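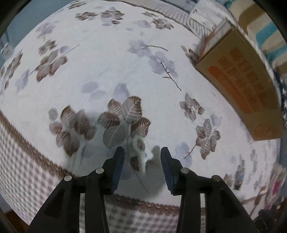 Centro de Formación Lisilard
Módulo 4. Orden y acondicionamiento del dormitorio
Apuntes de la sesión 3: la cama como superficie de trabajo

Docente responsable: Lleucu Mostyn
Versión revisada el 28 de febrero

1. Objeto de la sesión

La presente sesión trata de la recogida de objetos pequeños depositados sobre la cama y de su traslado a un recipiente provisional, antes de proceder al estirado de la ropa de cama. Se da por conocido el contenido de las sesiones 1 y 2 (ventilación de la estancia y clasificación de textiles). El alumnado que no haya asistido a ellas deberá consultar el cuaderno Neltach, capítulos primero y segundo.

La sesión tiene una duración de 70 minutos, de los cuales 10 se reservan para la corrección en grupo. La práctica se realiza por parejas.

2. Terminología

Colcha: pieza exterior que cubre la cama y que puede retirarse sin deshacer las capas inferiores. En estos apuntes se emplea el término también para las cubiertas ligeras de verano.

Cenefa: banda de distinto dibujo o tejido que recorre el borde de la colcha. Puede ir cosida directamente o separada del paño central por una puntilla.

Caída: parte de la colcha que sobrepasa el canto del colchón y queda colgando.

Recipiente provisional: caja, bandeja o cesto donde se reúnen los objetos durante la tarea. No es un lugar de almacenamiento y debe quedar vacío al término de la sesión.

Pieza menor: todo objeto que cabe en la palma de la mano cerrada. Se incluyen en esta categoría los ganchos, las anillas, los cierres y los elementos de plástico desprendidos de otros artículos.

3. Inspección visual

Toda intervención comienza por una inspección visual de la superficie, sin tocar la colcha. La persona encargada se sitúa a los pies de la cama y recorre el paño con la vista en bandas paralelas, de izquierda a derecha. A continuación repite el recorrido desde uno de los laterales.

Los tejidos estampados exigen una atención mayor. Una pieza blanca o translúcida se confunde con facilidad sobre un fondo blanco, y un dibujo vegetal en tonos marrones y grises dispersa la mirada – en particular cuando las hojas llevan nervaduras claras, cuyo trazo puede parecerse al contorno de una anilla fina. En el ejercicio de inspección del curso anterior, 67 alumnos trabajaron con colchas lisas y estampadas; las omisiones se concentraron en las segundas.

Se recomienda encender la luz lateral, si la hubiere, y observar las sombras. Un objeto con volumen proyecta sombra sobre la tela; el estampado, no.

4. Colocación del recipiente provisional

El recipiente se coloca sobre la cama cuando la tarea no vaya a exceder de unos minutos y el fondo esté limpio. En los demás casos se dispondrá sobre una silla o mesa auxiliar. Para las piezas menores resulta adecuada una caja de cartón abierta, de paredes bajas, que permita ver el contenido sin moverla.

Normas de colocación:

a) La caja se sitúa en la mitad de la cama más alejada de quien recoge, con el lado largo orientado hacia esa persona.

b) Se deja libre el centro del paño. Los objetos mayores pueden permanecer en él hasta que se haya retirado lo pequeño.

c) No se apoya peso sobre la cenefa ni sobre la puntilla. Los bordes de cuadros tipo vichy se deforman a la vista con cualquier tirón, y la deformación se aprecia más que en el paño central.

d) Las cajas reutilizadas conservan a menudo rótulos o logotipos de su uso anterior. El rótulo no se tendrá en cuenta para la clasificación, que atenderá exclusivamente al contenido real.

La lámina siguiente muestra la disposición sobre la colcha de hojas: la caja al fondo, con dos objetos pequeños en su interior, uno blanco y otro oscuro, y en el centro un objeto en forma de huevo, negro en la parte inferior y con una etiqueta azul en la superior.

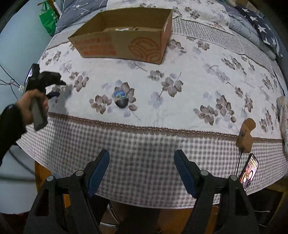
5. Secuencia de recogida

Primero. Se retiran las piezas menores, de una en una. Cada pieza se levanta en vertical, sin arrastrarla, para evitar enganches en el tejido. Las que tengan forma de lazo o anilla se toman por la parte más gruesa.

Segundo. Se depositan en la caja, sin dejarlas caer desde altura.

Tercero. Se recogen los objetos redondeados u ovoides. Estos ruedan hacia cualquier hundimiento del colchón, por lo que no conviene apoyar la rodilla ni la mano en la cama mientras permanezcan sobre ella.

Cuarto. Se repite la inspección visual del apartado 3, esta vez solo desde los pies.

Quinto. Se retira la caja y se estira la colcha, comenzando por el centro. La caída debe quedar igualada en ambos laterales.

6. Destino de los objetos

Las piezas de plástico sin identificar se guardan en el sobre Ellis, con indicación de la estancia, y se conservan hasta agosto. El almacén de Arneck reúne en la actualidad casi 3,000 piezas procedentes de las prácticas, y no se admitirán entregas sin sobre. Los objetos etiquetados se devuelven a su lugar habitual, con la etiqueta intacta.

7. Trabajo para la próxima sesión

Cada pareja presentará una ficha de una página con los siguientes datos: tipo de colcha, presencia o ausencia de cenefa, recipiente utilizado y piezas localizadas únicamente en la segunda inspección. La ficha se entregará en papel al inicio de la clase.

Lectura obligatoria: cuaderno Neltach, capítulo quinto, «Textiles estampados y bordes decorativos».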